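Acta de la reunión ordinaria de la comunidad de regantes de Zurkisel
Sesión de octubre, martes, 18:30 h

Asisten: Bit-na Ki (presidencia), Cletus Bellamy (secretaría y redacción del acta), los vocales de los sectores alto, medio y bajo y el técnico de explotación de la empresa Minora.
Excusa su asistencia el vocal del sector de la balsa vieja, que delega el voto en la presidencia.

1. Aprobación del acta anterior

Se aprueba sin más enmienda que la del punto 4, donde decía «válvula de mariposa» y debe decir «válvula de compuerta». La corrección se traslada también al inventario de elementos de maniobra.

2. Estado de la red de riego

El técnico de Minora presenta el parte de la campaña. De los 371 hidrantes en servicio, 207 han pasado revisión completa (cuerpo, junta, contador y filtro). Los restantes se revisarán fuera de campaña, empezando por el ramal norte, que es el que acumula más partes por pérdida de presión. El vocal del sector medio pide que se anote que en su sector la presión a primera hora es correcta y que la caída se produce a partir de las once, cuando coinciden los turnos de frutales y de hortaliza.

Se discute si la caída obedece a los turnos o al filtrado de cabecera. El técnico sostiene que el filtro de anillas trabaja dentro de lo previsto, con contralavado automático por diferencial de presión, aunque reconoce que el manómetro de salida lleva dos revisiones sin calibrar. Se acuerda calibrarlo y tomar lecturas horarias de entrada y salida durante una semana completa de riego. Mientras no haya lecturas no se modificarán los turnos.

3. Contadores

Continúan los desajustes entre el volumen registrado en cabecera y la suma de los contadores de parcela. Se han localizado 14 contadores parados, todos del modelo antiguo de chorro único. La secretaría propone facturar esas tomas por la media de las tres últimas campañas. El vocal del sector bajo se opone en el caso de las parcelas que han cambiado de cultivo y cita dos que pasaron de alfalfa a almendro. Tras el debate se acuerda aplicar la media por cultivo y superficie, y solo cuando no exista declaración de cultivo, la media histórica de la toma.
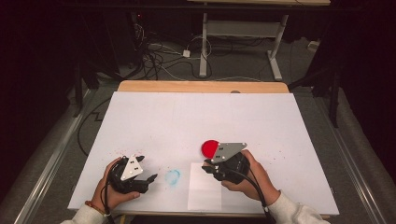

Para la sustitución se han recibido dos ofertas. La de Ivine incluye contadores con emisor de pulsos y cinco años de garantía, sin montaje. La de Bang incluye el montaje, pero exige adaptar las arquetas de tapa estrecha, con un coste que la oferta no desglosa. Se acuerda pedir a Bang el desglose por arqueta y a Ivine el plazo de entrega por escrito. Se deja constancia de que el calibre ofertado debe coincidir con el de la toma existente - en la oferta anterior no coincidía y hubo que devolver el lote.

4. Limpieza de acequias y desagües

Quedan pendientes unos 227 metros del desagüe sur, desde la compuerta de reparto hasta el cruce con el camino. La pendiente en ese tramo es muy escasa y el lodo se deposita justo aguas abajo del sifón. El técnico recomienda limpieza con retroexcavadora de cazo trapezoidal y retirada del material a la parcela de acopio, sin dejarlo en el cajero, como se hizo la última vez. El vocal del sector bajo pregunta quién repondrá el camino si la máquina lo daña. Se acuerda que la reposición figure en el encargo como partida aparte.

Se recuerda que la poda de cañas en las márgenes corresponde a cada comunero en el frente de su parcela y que los restos no pueden echarse al cauce.

5. Cierre de campaña

El último turno general se dará antes del vaciado de la tubería principal. Las ventosas se dejarán abiertas y los desagües de fondo se abrirán por orden, de aguas arriba a aguas abajo. Quien necesite agua para tratamientos después del vaciado deberá solicitarla en la oficina con tres días de antelación y recogerla en la toma de la balsa. No se atenderán peticiones por teléfono.

6. Ruegos y preguntas

El vocal del sector alto solicita que el cuadro de turnos se publique con letra mayor y que se indique en él el número de toma además del nombre del titular. Se acepta.

Un comunero había preguntado por escrito si puede instalar un grupo de presión en su toma. Se le responderá que no está permitida la aspiración directa desde la red - ordenanzas, capítulo de tomas - y que debe intercalar un depósito.

Bit-na Ki pide que las lecturas del punto 2 se envíen a los vocales antes de la próxima convocatoria, en hoja de cálculo y no en papel.

Se levanta la sesión a las 20:10 h.

El secretario, Cletus Bellamy
V.º B.º de la presidencia, Bit-na Ki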